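La sala Greltano abre temporada y el barrio ya se sabe el camino

Diez títulos, dos estrenos absolutos y un ciclo de matinés para quien no puede trasnochar. Hablamos con su directora, Valentina Núñez, en plena semana de ensayos.

A las siete de la tarde, el vestíbulo de la sala Greltano huele a café y a pintura de decorado. En la taquilla suena el teléfono, alguien pregunta si quedan abonos (quedan, pero pocos) y desde dentro llega una voz que repite la misma frase cuatro veces, cada vez un poco más enfadada. Es el segundo acto de «Los inquilinos de Loker», la comedia que inaugura la temporada, y quien se enfada es una casera que lleva media obra buscando las llaves de su propia casa.

¡Y qué ganas había de comedia! El año pasado la compañía se volcó en el drama y le salió una temporada preciosa, aunque de esas que uno termina con el abrigo puesto y sin ganas de cenar. Esta vez la programación arranca ligera, con puertas que se cierran de golpe y vecinos que escuchan detrás, y se va oscureciendo hacia el invierno.

«Quería que la gente entrara riéndose y que en diciembre ya confiara lo bastante en nosotros como para dejarse llevar a otro sitio», cuenta Núñez, sentada en la última fila con el texto subrayado en tres colores. Lleva la dirección artística de la sala con una energía que se contagia: interrumpe la charla para corregir una entrada, pide que suban la luz del fondo, vuelve, retoma la frase exactamente donde la dejó.
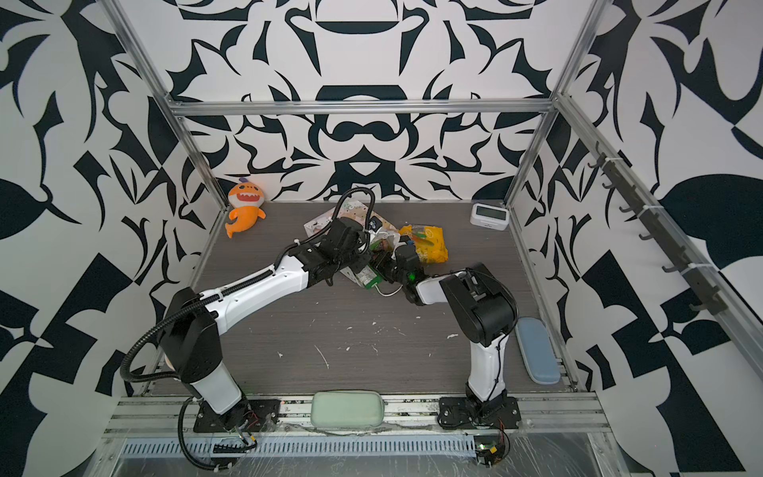 El plato fuerte del otoño es «Eltik», un musical de cámara para dos intérpretes y un piano, escrito para esta sala y pensado a su medida. Cuenta la historia de dos hermanas que heredan un salón de baile en un pueblo donde ya no baila casi nadie. Las canciones son pegadizas sin ser bobas, y hay un dúo al final de la primera parte, con las dos barriendo la pista, que ya en el ensayo dejó calladas a las chicas de vestuario. Lo vimos con piano desafinado y zapatillas de deporte, y aun así funcionaba.

Que funcione tiene mucho que ver con el tamaño. En el Greltano la primera fila está tan cerca que los espectadores recogen los pies cuando entra un actor corriendo. No hay telón, no hay foso y los micrófonos se quedan en el armario. Un suspiro se oye desde cualquier butaca, y una tos también, claro. Los actores que vienen de teatros grandes pasan los primeros días bajando la voz.

El otro estreno absoluto es «Sosa», un monólogo sobre una profesora de canto que pierde el oído y decide seguir dando clase sin contárselo a sus alumnos. Es el texto más arriesgado del programa y, para quien firma, el más esperado. Dura poco más de una hora, se hace sin intermedio y la propia Núñez vuelve a subirse al escenario para interpretarlo. Llevaba años dirigiendo a los demás. «Me tiemblan las rodillas y me encanta que me tiemblen», dice, y suelta una carcajada que hace girarse al técnico de luces.

Luego están las matinés, que nacieron casi por casualidad y hoy tienen su público fiel. Son funciones a las doce, con piezas breves de un acto, y se pueden seguir con un bocadillo en la mano (el bar los prepara de tortilla y de calabacín, recomiendo el segundo). Vienen jubilados, enfermeras que salen del turno de noche, estudiantes que deberían estar en otra parte. Este año el ciclo crece y suma una tarde familiar, con cuentos musicados, títeres y merienda en el vestíbulo. 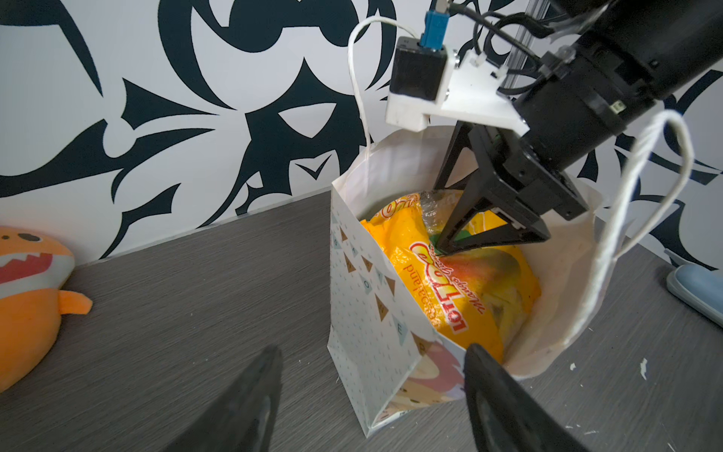 Una bolsa de regalo blanca con lunares azul pálido y, dentro, un paquete amarillo de aperitivos.

Para los que prefieren participar, vuelve también el taller de lectura dramatizada. Hay 20 plazas y no hace falta experiencia; basta con leer en voz alta y aguantar la risa. El grupo prepara durante meses una obra corta y la presenta ante el público de la casa, con vestuario prestado y los nervios de un estreno de verdad. De ese taller salieron dos de los actores que este otoño están en el reparto de «Los inquilinos de Loker», y uno de ellos, el cartero, se lleva las mejores réplicas.

El abono completo da acceso a los diez montajes y permite cambiar de función hasta la víspera. Hay además uno reducido de cuatro títulos, a elegir, muy apañado para quien quiera combinar el musical con el monólogo y dejarse sorprender con el resto. La taquilla abre a las cinco y las puertas de la sala, media hora antes de cada función. Las butacas no van numeradas, así que los habituales llegan pronto y se piden un vino mientras esperan.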